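Adhesive peel on printed cotton, continued
Bench notebook, Nurnville workshop, 2021-01-22
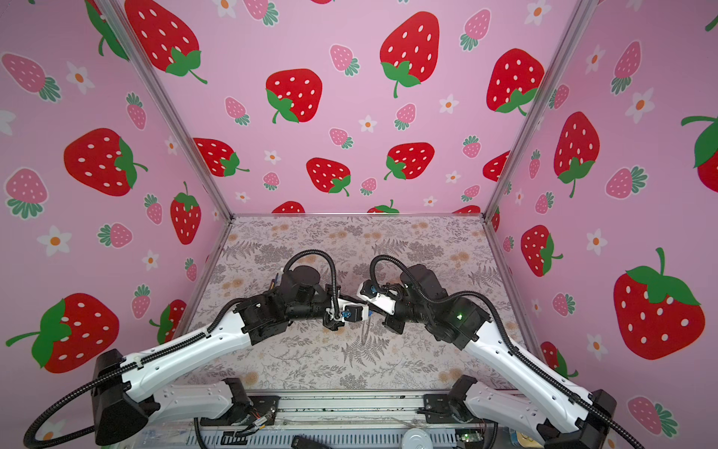 MATERIALS / BONDING

Picking up from the October entries. The question is still why the heat-set film lets go of the printed cotton at the corners and holds everywhere else. Fengying thinks it is the sizing left in the cloth. I have been leaning toward uneven pressure from the platen. Today's strips were cut to separate the two.

Cloth: one bolt from Plakthorpe, plain weave, pigment print. Half washed in hot water with soda ash and line dried overnight, half left as received. Film is the Brato medium weight, same roll as before, stored flat in the cabinet with the drying agent. Backing is the gray board from Buthelezi. The board supplier changed the wrap but the caliper reading matches the old stock, so I am treating it as the same material.

Strips cut along the warp only. Jiahui cut a few across the weft by mistake and I have kept them in a separate envelope, marked. They may be useful later but should not go in with the rest.

Press: 11 seconds closed, then 2 minutes under the cold plate with the weight on. Let the press recover between loads. The dial reads high near the left hinge and always has - ignore it and use the probe. Mirko shimmed the back right foot last week and the pressure paper now shows an even print to within a finger width of the edge. Before the shim it faded out well short of that at the back.

Peel, by hand gauge, slow pull, 90 degrees:
Washed, center: cloth tears before the bond opens.
Washed, corner: same, with one strip opening slightly and then tearing.
As received, center: opens cleanly at a moderate load, film stays on the board.
As received, corner: opens at a low load, film stays on the board, cloth side looks shiny under the loupe.

The shine on the cloth side is consistent with Fengying's reading. Film never wetted the yarn. Pressure makes it worse at the corner but is not the main cause, or the washed corners would have failed as well. I was wrong about the platen, mostly. The shim stays in regardless.

One complication. The washed cloth came out narrower by around 3 percent along the warp, and the print moved with it. For plain covers this does not matter. For anything where the pattern has to meet at a joint, the cloth will have to be washed before the template is laid out. Valdir has been laying out first and needs to be told. Pigment loss in the wash was slight, visible on a white rag and not on the cloth.

Humidity in the room was 60 percent when we started and we did not log it again. Should have. The board picks up moisture fast and I would like to rule that out before anyone quotes these results.

To do:
- Repeat the as-received corner strips with the board dried in the cabinet overnight.
- Try a cold wash without soda. If it takes out enough sizing, the shrinkage may be easier to live with.
- Ask Plakthorpe what they size with. Kalkidan has the contact there and says they answer the phone in the mornings.
- New blade for the strip cutter. The current one drags on the film side and lifts the first few threads.
- Label the weft envelope properly, pencil is already rubbing off.

Samples are in the flat drawer under the press, washed on the left. Please do not flex them to see if they hold - the gauge needs an undisturbed edge. Raw pull readings are on the clipboard, to be copied in here once the dried-board set is done.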